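Home | News | Dates | Back issues | Contact

Ollthorpe Newsletter

Old toys and blocks wanted for the June swap

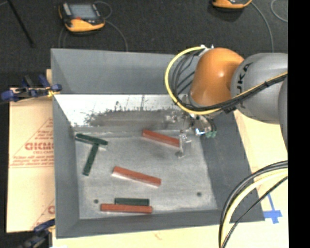 Blocks in reddish-brown and dark green.

Quick one as the printer wants this by tonight. Toy swap is back in June, same hall, doors at ten. Last year 683 items came in and nearly all went out again, so please start clearing those cupboards now — not the night before like most of us.

What we're after: building blocks, jigsaws, board games, dolls, cars, train track. Puzzles with a piece missing are fine if you write it on the lid. No soft toys this time, sorry, we still have two bags from last year. No batteries left in anything please.

Drop-off at the side door of the hall or the Gudeta cafe, who have kindly given us the back shelf agian. Small bags only at the cafe. Bikes and anything bigger than a pushchair straight to the hall on the day.

How it works — bring something, get a token, take something. Nothing to bring? Come anyway, tokens on the door at 80p each. Money goes on the Brutum Lane play area, where the fund stands at £1497. New swing seats first, then the gate, which still dosen't shut.

Tables: 52 booked out so far. A few left by the stage. Setting up from half eight, any help with the trestles welcome. Tea and squash as usual, cake if somebody bakes it.

Parking on the Skustard road side only, not on the verge.

Last updated: May 11, 2025

Recent items
Gudeta cafe summer hours
Brutum Lane: gate and swings update
Skustard road resurfacing dates
Lost and found from the spring fair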